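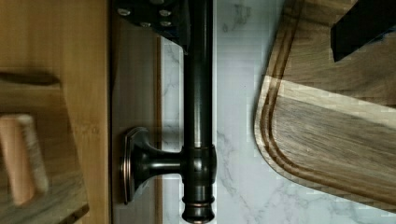
# Chapter 3: Surfaces in Use

**Terms introduced in this chapter:** wear layer, substrate, soak rate, contact stain, edge failure, service life, patina, making good.

## 3.1 Scope

The previous chapter dealt with materials in bulk: how a stone, a timber or a metal carries load, and how it swells, shrinks and cracks. In most rooms of a house these properties have little effect on how long a finish stays in place. A worktop is seldom broken. It is replaced when it has become stained, scratched, dull or hard to clean, and all of these are changes to the outermost part of the material. The same holds for floors, door furniture, rails, window boards and the lower part of painted walls.

This chapter treats the surface as a separate component with its own properties, its own ways of failing and its own service life. Outdoor surfaces are left to Chapter Nine, where frost and sunlight have to be taken into account. Fire behaviour is also left out.

The reader should know the terms *porosity* and *hardness* as defined in Chapter One. No chemistry beyond the idea of an acid and an alkali is needed until Section 3.6.

## 3.2 The parts of a surface

A finished surface has up to three parts.

The **substrate** is the material that gives the component its shape and strength. It may be chipboard, plaster, cast metal, solid timber or stone.

The **wear layer** is the part that meets hands, feet, water and tools. It may be a separate coating, such as lacquer on timber or plating on steel, or it may be the same material as the substrate. A solid timber board has a wear layer of timber. It can be sanded back many times before anything other than timber is reached.

The **bond** is whatever holds the wear layer to the substrate. Where the two are the same material there is no bond to fail. Where they differ, the bond is often the weakest of the three parts, and it is the one that cannot be inspected from outside.

Two surfaces that look alike may therefore behave very differently. A stone pattern may be found in quarried stone, in fired tile, in cast resin and in a printed sheet. Their response to a hot pan, a spilt acid or a dropped knife has to be worked out from the build-up of the component, and the pattern gives little help. The surveyor should look for a cut edge, the rim of a pipe hole or the underside before writing down a material. If none of these can be reached, the entry in the record should describe the appearance only ("stone-patterned") and leave the material open.

Metal finishes call for the same care. A dark bronze colour on a rail or handle may be produced by treating the metal, by plating or by a tinted coating. Lighter metal showing at a rim or raised ring may be an intended part of the finish, or it may be a sign of wear. The position of the lighter areas is not enough to settle the matter, as makers who copy an aged finish place their highlights where hands would rub.

## 3.3 Agents of change

The agents that act on an indoor surface are grouped below. The grouping is by mechanism, and one event may involve several of them.

| Agent | Usual source | First sign |
|---|---|---|
| Rubbing | Grit, cloths, sliding objects | Loss of gloss |
| Impact | Dropped or knocked objects | Chip or dent |
| Water | Spills, steam, washing | Swelling at edges |
| Heat | Pans, appliances, pipes | Ring, blister or change of colour |
| Acid | Fruit juice, vinegar, descaler | Dull spot on lime-based stone |
| Alkali | Strong cleaners | Softened or clouded coating |
| Colour | Tea, wine, spices, ink | Contact stain |
| Light | Windows | Fading outside covered areas |

Rubbing is the most widespread and the least reported. It acts slowly, has no single cause and leaves no event to remember. Householders asked about damage to a surface will describe a burn from years before and pass over a general loss of gloss that covers the whole of it.

A **contact stain** forms where an object and a liquid stay together on a surface long enough for colour to pass into the wear layer. The depth of the stain depends on the time of contact and on the **soak rate**, defined as the amount of liquid taken up by a given area in a given time. The soak rate of an untreated surface is close to constant for the first few minutes and then falls. Sealers lower it but do not bring it to nothing.

## 3.4 Zones of use

Wear is not spread evenly. Any surface in regular use can be divided into zones, and the state of the most heavily used zone sets the date of replacement for the whole.

In a kitchen the working zone lies between the places where food is prepared and where it is heated. Appliances that stay in one position cover part of the surface and protect it from rubbing, while adding heat and trapping crumbs and moisture beneath them. Boards take the knife marks that would otherwise fall on the worktop. The wall behind is subject to splashes, and its joints need more cleaning than its faces, particularly where the wall finish is uneven in relief.

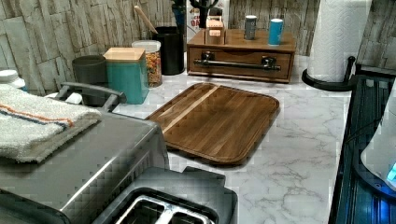 *Figure 3.1 A kitchen surface in use, with appliances, a cutting board and a stacked stone-style backsplash.*

When a surface of this kind is surveyed, movable objects should be lifted and the area beneath them recorded separately. A difference in colour or gloss between covered and open areas gives a useful measure of change, as the covered part stands in for the surface when new. The comparison is only valid if the object has stayed in the same place, and this has to be asked of the occupier.

On floors the working zone is a strip along the shortest path between doors. On stairs it is the front edge of each tread. On doors it is an area above and below the handle, wider on the side from which the door is pushed. Rails and bars wear at the points where they are gripped and at the posts, where a cloth tends to catch and dirt gathers around the collar.

## 3.5 The Porside survey

Much of the data used in this chapter comes from a survey of rented housing in Porside. The survey recorded 1,258 indoor surfaces in kitchens, halls and bathrooms, each inspected on two visits. The fieldwork began in November and was carried out with a single form, reproduced in the appendix to this volume. The corrected version of the data set, dated March 7, 2024, is the one used here. Earlier printings of this book relied on an uncorrected version in which shelves and worktops shared a code.

Each surface was given a grade from nought to five, where nought is unmarked and five is unfit for use. The grade was assigned to the worst zone. The inspectors also noted the first visible cause of damage, choosing from the agents in the table above.

Three findings are taken up later.

1. Edge failure was the most common reason for a grade of four or five. An **edge failure** is any loss of the wear layer that begins at a cut, joint or corner. In sheet-faced worktops it was nearly always found beside the sink.
2. Surfaces with a solid wear layer had more marks than coated ones at the first visit, and fewer of them had moved to a worse grade by the second.
3. Cleaning habit was a better guide to loss of gloss than the age of the surface.

The third finding should be read with care. Cleaning habit was reported by occupiers and was not observed. The Pilau district was also left out of this part of the analysis, as the landlord there had replaced most worktops between visits.

A smaller study at Cusi used the same form on public buildings. Its results are given in Section 3.8 and differ mainly in the weight of impact damage, which was greater at every site.

## 3.6 Measuring loss of gloss

Gloss is measured by shining a beam on the surface at a fixed angle and comparing the light returned with that from a polished reference plate. Readings should be taken in at least five places per zone and the middle value recorded. The average is not used, as a single deep scratch can pull it well below the general level.

The laboratory rubbing test in this book uses a felt pad under a steady load. The Farkutent rig, on which the worked problems are based, makes 20 strokes a minute and is stopped for a reading after every 700 strokes. The pad is changed at each stop. A worn pad picks up loose material from the specimen and begins to polish it, and the reading then rises when it should fall.

Results from the rig are suitable for ranking finishes against each other. They cannot be turned directly into years of service, for the reasons set out in Section 3.7. The felt carries no grit, the load does not vary, and no liquid is present.

### Before reading on

Choose one worktop, table or windowsill to which you have regular access. Draw its outline on squared paper, mark the zones described in Section 3.4, and note for each zone the agents that are likely to act on it. Keep the drawing. It will be needed for the exercise on service life at the end of the chapter.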